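Membrane keyboard dropping characters on long lines - cable, controller or me?

saltpan_9
Posted in: Input devices
I transcribe parish registers at Lockwood and type most of the day. Over June my full-size board began losing letters, nearly always in the second half of a word. Layout is standard British, driver is the stock one. Three pictures attached.

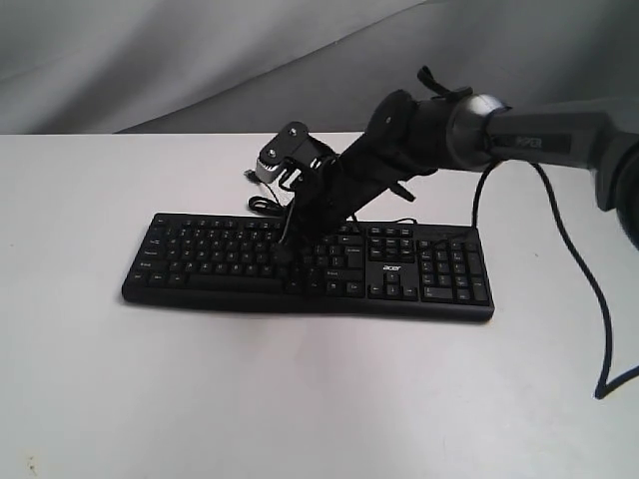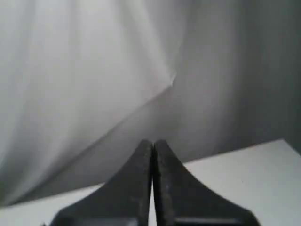
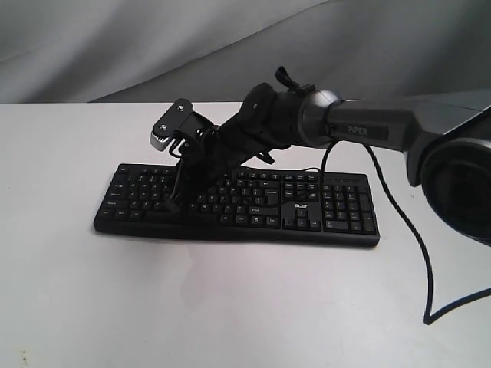
First and third: the keyboard, black, on the white table.

meseneck_tim
Which letters? If they share a row or column in the matrix, it is a worn trace on the membrane. If they are random, look at the cable first.

saltpan_9
Mostly E, D and C. Now and then the 3.

meseneck_tim
Could well be one column, then. Open it, clean the contact strip where the membrane meets the board, and refit the clamp screws evenly.

Wivport Wanda
Disagree with going straight to the screwdriver. Check the filter keys setting. With a long delay set it ignores short presses, and a fast typist loses letters exactly like this. I had mine at 800 ms for a month without knowing.

meseneck_tim
Filter keys would not pick out one column.

Wivport Wanda
It would if those are the keys you hit lightest. Left middle finger, all of them.

nbloxham
Both can be tested in a minute. Plug it into another machine and type the same line 128 times. If the errors stay with the keyboard, Tim is right - if they go, Wanda is.
Natalie Bloxham, Saltitz

saltpan_9
Filter keys was off. On the second machine I lost 9 letters, all E or D. Opening it tonight.

meseneck_tim
Do not use alcohol on the carbon pads. Dry cloth only.

Wivport Wanda
Alcohol is fine if you let it dry. I have done it more than once.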